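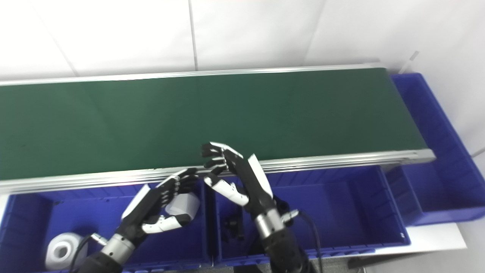
**Small packing bench with a short belt: where do your bins go?**

**beltandbraces** · Aug 5, 2019

OK I have caught the packing bench bug and I need people to talk to about it, because my family has stopped listening. I've been helping set up the sorting corner at Nistness (we pack seed and garden kits, small stuff, lots of it) and I'm completely hooked on getting the layout right. Green belt, blue plastic bins, aluminum side rail, tile wall behind. I love it. I could look at a clean green belt all day!

My question is about bins along the near side. I like two of them side by side under the rail, long edge against the belt, so you reach over them to get to the product and drop straight down on the way back. Then one more at the end of the belt to catch whatever you miss. Is that how you'd do it, or would you put everything at the end and let the belt do the work?

---

**tapegun_tilly**

Near side, always!! We ran ours with everything at the end for most of a year and it was a mess every December. Moved two bins up against the rail and the pile at the end just about vanished. You end up with a lovely little rhythm, reach and drop, reach and drop.

Also yes to green belts. White ones show every scuff.

---

**oldpalletguy**

Going to disagree. Reaching over a bin to get to a belt is fine for an hour. Do it for a whole shift and your shoulders will have an opinion. I'd put the bins on your left and right and leave the middle open so you can stand right up to the rail.

---

**tapegun_tilly**

> leave the middle open

Depends on how deep the bins are though? Ours are the narrow Usley ones and I hardly notice them. With big deep ones I'd agree with you.

---

**beltandbraces**

Mine are somewhere in between. I tried oldpalletguy's way this morning with a bin on each side and I did like standing closer, but I was twisting every time I dropped something in. My back noticed before my shoulders did. Going to give it a proper go before I decide.

---

**kitsandbits**

Fun thread! Can I put in a word for the end bin? Tilt it. Just a little, high side away from the belt, and lay a flat board under the low edge so it doesn't creep. Small packets slide down to the front and you're not fishing around in the back corners. We do more than 800 packets on a good day and I wouldn't go back to a flat one.

---

**oldpalletguy**

Tilting is good. Tilting I will sign up for. Just watch the rim height. If the rim sits above the belt, flat packets ride up against it and jam, and then the next 19 stack up behind.

---

**kitsandbits**

Ha, yes, ask me how I know. Keep the rim a finger's width under the belt and you're fine.

---

**quietcorner**

What are people doing about ribbed bins? The kind with the ridges down the inside for slotting dividers. I love the dividers, but seed packets wedge themselves between the ridges and stay there until cleaning day.

---

**tapegun_tilly**

Cut a sheet of thin card to fit each long wall and drop it in. Takes 2 minutes and you can still pull it out when you want the divider back. We used to buy the Zarnura liners and they're nice, but card does the same job.

---

**oldpalletguy**

Or buy smooth bins.

---

**tapegun_tilly**

But then no dividers! I use mine constantly. Tomatoes one side, peppers the other.

---

**quietcorner**

Card it is, thank you. I have a stack of 20 bins so that's my evening sorted, and I'm weirdly looking forward to it.

---

**beltandbraces**

Report back! I went back to both bins under the rail, slid in a bit closer to the belt, and it's much better. Reach is shorter and no twisting. oldpalletguy, I'm swapping with the other packer at lunch so neither of us does the whole shift at it.

Tilt on the end bin is next. Does anybody have a favorite way to stop the board sliding? The Dwivedi bench top we've got is pretty slick.

---

**kitsandbits**

Scrap of rubber shelf liner, the holey kind. Cut it a bit smaller than the board so it doesn't collect dust around the edges.

---

**oldpalletguy**

Swapping at lunch is fair enough. I still say leave the middle open. Shelf liner works, I use it under my scale too.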